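Rornport Tabletop Kit: Set-Up Guide
Section 4: Your First Shirt

You've bolted down both arms and run the wake-up check, so now comes the fun part! Clothing is a great way to get to know this kit. A T-shirt bends, bunches and slides in ways a block never will, and an hour with one will show you how much the two arms can do together.

Before you start

Use a light cotton shirt with short sleeves. Leave zippers and thick hoodies for Section 6. The wrist cameras like plain cloth on a darker table, and a bare wood top suits them very well.

4.1 Place the shirt

1. Press Park on the Undach controller and wait until both arms stop moving.
2. Lay the shirt sideways between the arms, with the body to the right.
3. Smooth it once with your hand and leave the small wrinkles alone.
4. Keep spare cloths out to the sides, clear of the middle of the table.

4.2 Open the views

5. Start Skovura on your computer and choose Views. Each wrist camera gets its own window, and the head camera gets the big one.
6. Drag each window to a size you can read from where you sit. (I like the head view on top, but try your own layout.)
7. Choose Guide, pick an arm, and bring its fingers down to the edge of the cloth in small steps. Close them slowly until they take up a fold.

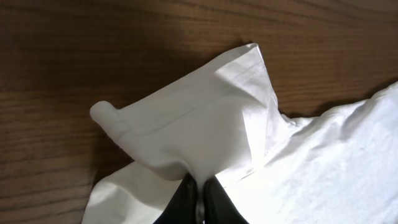
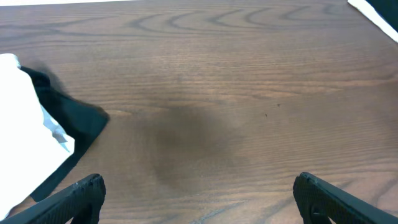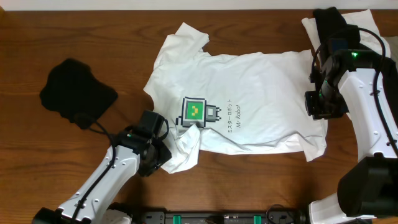

8. Choose Hold. The fingers keep their grip while you let go of the handle.
9. Repeat steps 7 and 8 with the other arm, then choose Pair. From now on one handle moves both arms together, and it feels wonderful the first time you try it.

CAUTION: Keep your hands off the table whenever Hold or Pair is on. To stop at any time, hit the red button on the controller. The arms will stay where they are until you press Park.

4.3 Lift and fold

10. Set the lift height to Low.
11. Raise the cloth until it clears the table, then bring it across to make the fold.
12. Lower it all the way before you choose Release.

Note: If a corner slips out, go back to step 7 and take a slightly bigger fold of cloth. Thin cotton grips best when it's doubled.

Note: Kits shipped before January have the older Van Dusen finger pads. They work fine with shirts, but wipe them with a dry cloth between sessions. Replacement pads are part number 2003.

4.4 Save your moves

13. Choose Save and give the run a short name. The controller stores up to 2000 runs, so save the messy ones too. They're handy when you want to compare grips later.
14. Press Park, then close Skovura.

Go on to Section 5 when you can make the same fold twice without stopping.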